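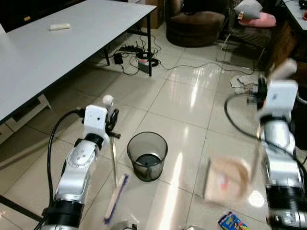
Quiénes somos

Morkau desarrolla software de mapas y cálculo de rutas para empresas de reparto, transporte escolar y servicios municipales. Empezamos con un solo producto, un geocodificador de direcciones, y hoy mantenemos dos: Skirkent, la API de rutas, y Pritonero, el visor de mapas para web y móvil.

En la plantilla somos 26 personas entre desarrollo, cartografía y soporte. Trabajan con nuestros servicios 719 clientes, la mayoría flotas pequeñas que antes planificaban los recorridos en hojas de cálculo.

Qué hacemos

Skirkent calcula rutas con varias paradas, franjas horarias y restricciones de peso o altura. Devuelve el resultado en JSON y admite peticiones por lotes. Pritonero dibuja ese resultado sobre el mapa y permite añadir capas propias: zonas de reparto, puntos de recogida, calles cortadas.

Los datos de calles se actualizan cada semana. Las correcciones que envían los clientes pasan por una revisión manual antes de publicarse. 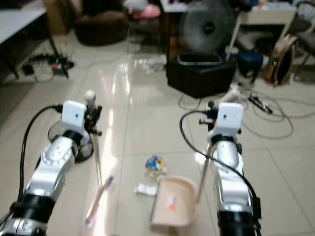

Dónde estamos

La oficina ocupa la segunda planta del edificio Kordestani. El soporte técnico atiende en español y portugués, de lunes a viernes. Las visitas se conciertan desde el formulario de contacto.

Trabaja con nosotros

En abril abrimos el plazo de prácticas para estudiantes de geomática e informática.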